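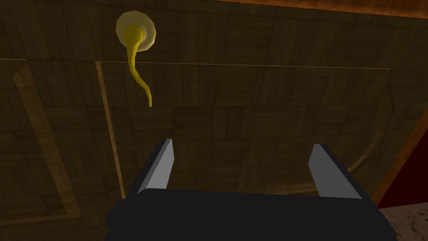

Ebony McPhee
Owner and chief repairer of drawers, Gandska Furniture Rescue

Frequently Asked Questions

What kind of furniture do you take?
Cabinets, dressers, sideboards, chairs and tables. We will look at a bed if you have already taken it apart and kept the screws. We don't do upholstery. People bring us sofas anyway, and then they take them home again.

Is my piece worth fixing?
In money, often no. A plain dresser might cost more to repair than it would sell for, and I will tell you that before you pay me. If it was your grandmother's and you want it fixed regardless, I will stop talking about resale and pick up the clamps.

Can you give me a price over the phone?
No. "It's a bit wobbly" has covered everything from one missing screw to a table with two legs. Send pictures by email, including the back and the underside, and you'll get a price range within 7 days. The real price comes after we've had it on the bench.

How long will it take?
Most small jobs are done in 17 days. Veneer takes longer, and anything that arrives in a trash bag takes as long as it takes. From May until the end of summer we are slower, as that's when everyone cleans out the garage.

My cabinet door won't stay shut. What should I try first?
Look at the hinges. Tighten the screws by hand. If a screw just spins, the hole is worn out, and a wooden toothpick with a little wood glue will usually fill it well enough for the screw to bite again. Let the glue dry overnight. Please don't use a bigger screw. I've pulled out some that came through the front. 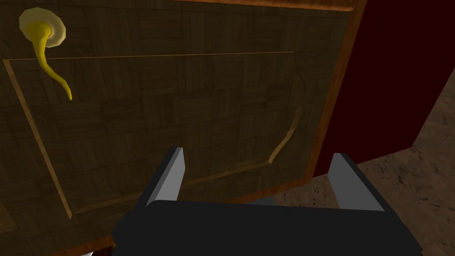

If the door still swings open after that, check whether the cabinet is standing level. Old floors slope, and a door will go wherever the floor tells it to. A thin shim under one front foot costs almost nothing and has put me out of several paying jobs.

Can I bring a piece I've already tried to repair?
Yes, most of you do. Just tell us which glue you used. Wood glue we can deal with. Super glue adds 13 dollars to the bill, and construction adhesive adds 70 – call that one tuition.

Will you match the old finish?
We get close. Wahyudi Lubis does our color work and is far more patient than I am, but new finish next to old finish will look a little different for the first year or so. If you want the whole piece to match perfectly, we have to strip all of it, and you may not like what's under there.

Do you paint furniture?
Yes, with a sigh. We'll ask you twice.

What wax should I use at home?
Plain paste wax, twice a year, thin coat, soft cloth. Skip the lemon sprays. If the surface feels sticky you've used too much, and the cure is more rubbing.

Do you pick up and deliver?
Within town, yes, if the stairs are reasonable. You and I may disagree on reasonable. Empty the drawers first, including the one you've forgotten.

What happens if I don't collect my piece?
We call, then we write, then we start using it to hold paint cans. Storage is free for the first month.

Page last updated October 13, 2023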